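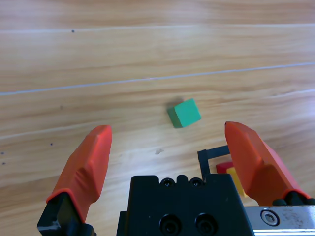

Lohnt sich das Ding auch, wenn man keine Doktorarbeit damit schreiben will, wollte ein Leser nach dem letzten Beitrag wissen, und ob man nicht einfach von Hand ein paar Bewegungen programmieren könne, dann sei man am Nachmittag fertig. Kann man. Ich habe früher selbst so gearbeitet, und am Nachmittag war ich fertig, bis jemand den Würfel einen Fingerbreit verschoben hat.

Also Beispiele sammeln. Der Mikden-Greifersatz ist für Leute gedacht, die einem Lernverfahren etwas vormachen wollen und dafür Kamera, Finger und Aufzeichnung aus einer Schachtel haben möchten. Man führt den Greifer zum Klotz, greift, legt ab, drückt eine Taste und fängt von vorn an. Die Kamera am Handgelenk schaut dabei zu, und was sie sieht, landet zusammen mit den Gelenkwerten in einer Datei. Das Verfahren lernt daraus irgendwann, was man gemeint hat. Bis dahin lernt vor allem der Mensch, und zwar Geduld.

Der Aufbau

Die Anleitung hat 17 Seiten, von denen eine die Montage erklärt und der Rest die Garantie. Wer schon einmal ein Regal zusammengeschraubt hat, kommt trotzdem zurecht. Die beiden Finger sitzen auf schwarzen Haltern, die Schrauben sind gut erreichbar, und man bekommt sie mit normalem Innensechskant fest. Das mitgelieferte Werkzeug passt auch, es ist nur so kurz, dass man sich die Knöchel an der Schiene anhaut. Die Metallschiene hat inzwischen Kratzer und dunkle Spuren. Dem Lauf schadet das nicht, hübscher wird sie davon auch nicht.

Orange für die Finger fand ich beim Auspacken albern. Nach einer Woche möchte ich nichts anderes mehr. Man findet sie in jeder Aufnahme sofort wieder, auch auf dem winzigen Vorschaufenster, und gegen einen hellen Holztisch heben sie sich wunderbar ab. Bei einem roten Klotz wird es freilich enger, dazu gleich.

Die Kamera

Der Blickwinkel ist der eigentliche Grund, den Satz zu kaufen. Beide Fingerspitzen sind im Bild und davor bleibt genug Tisch übrig, um einen Würfel anzupeilen. Ein großer Teil des unteren Bildrands gehört allerdings dem Gehäuse des Greifers, das sich seit der ersten Aufnahme nicht bewegt hat und sich auch künftig nicht bewegen wird. Man speichert es trotzdem jedes Mal mit. Ich besitze jetzt eine sehr gründliche Dokumentation zweier Schraubenlöcher.

Ärgerlicher ist der tote Winkel hinter dem rechten Finger. Bei offenem Greifer verschwinden Klötze, die weiter rechts liegen, fast ganz dahinter, bei mir gern der rote und der gelbe, die ich anfangs als Ablenkung danebengelegt hatte. Von ihnen schauen dann noch ein paar Kanten hervor. Für das Verfahren ist das eine brauchbare Übung, für mich war es eine Quelle von Flüchen, denn am Bildschirm sucht man erst einmal, wo der Gelbe geblieben ist. Wer mit mehreren Gegenständen arbeitet, sollte eine zweite Kamera von der Seite einplanen. Mikden verkauft so eine. Was für ein Zufall.

Mit dem Licht muss man sich ebenfalls anfreunden. Die Belichtung lässt sich festlegen, nur ist die Einstellung drei Menüs tief vergraben und nach jedem Neustart wieder weg. In der hellen Ecke des Tisches verliert das Holz dann seine Maserung. Dem grünen Würfel macht das wenig aus, den erkennt vermutlich auch ein Toaster.

Die Aufzeichnung

Beigelegt ist eine Lizenz für Atura, das Programm zum Aufnehmen und Sortieren. Es startet zügig und stürzt selten ab, und wenn es abstürzt, dann beim Speichern. Gut gefallen hat mir die Taste zum Verwerfen: Einmal drücken, und der misslungene Versuch ist fort, ohne dass man ihm einen Grund anhängen muss. Weniger gut gefallen hat mir, dass sie direkt neben der Taste zum Behalten liegt.

Aufgenommen habe ich 254 Durchgänge mit dem grünen Würfel, jedes Mal an anderer Stelle und anders gedreht. Übrig blieben nach dem Aussortieren 221. Der Rest bestand aus Griffen ins Leere, einem Ärmel und einer Reihe von Aufnahmen, in denen ich sehr lange überlege. Solche Pausen gehören raus. Ein Lernverfahren übernimmt das Zögern sonst mit großer Hingabe, mein erstes Modell schwebte über dem Würfel wie ein Gast am Buffet, der nicht der Erste sein will.

Mein zweiter Fehler war der Ehrgeiz. Ich habe anfangs so sauber gegriffen, dass in den Daten kein einziger schiefer Anflug vorkam. Das Modell war dann ratlos, sobald es selbst einmal schief ankam. Seitdem fahre ich absichtlich daneben und korrigiere. Es ist die einzige Tätigkeit in meinem Berufsleben, bei der Schlamperei ausdrücklich verlangt wird, und ich bin gut darin.

Im Vergleich

Das Gegenstück von Montoya habe ich eine Weile ausgeliehen. Der Griff liegt besser in der Hand, die Finger laufen weicher, und die Software verlangt vor jedem Start eine Anmeldung. Wer dauerhaft eine gute Verbindung hat, wird damit glücklich. Im Keller wird man es nicht.

Fazit nach Schulnoten: Mechanik 2, Kamera auch, Software eine wohlwollende Drei, Anleitung lieber abheften. Ich behalte den Satz. Als Nächstes kommt der rote Klotz dran, orangefarbene Finger hin oder her.

Kommentare

Gast: Wie lange hast du für die Aufnahmen gebraucht? Bei mir ist nach einer Stunde die Konzentration weg und ich greife nur noch aus Trotz.

Antwort des Autors: Mehrere Abende. Trotzgriffe habe ich behalten, wenn der Würfel am Ende drin war.

Gast: Belichtung kann man in Atura in ein Profil schreiben, dann übersteht sie den Neustart. Steht in der Hilfe unter »Sonstiges«.

Gast: Und was macht er mit dem Würfel, wenn er ihn hat?

Antwort des Autors: Ablegen. Daneben.

Grillside verwendet Cookies, um die Seite zu verbessern. Mit der weiteren Nutzung stimmen Sie dem zu. Mehr erfahren | Einverstanden

Weitere Beiträge
Montoya im Kellertest: Anmeldung fehlgeschlagen
Wie viele Beispiele sind genug?
Klemmen, Winkel, Kabelbinder: was auf den Basteltisch gehört
Atura richtig einrichten, Teil 2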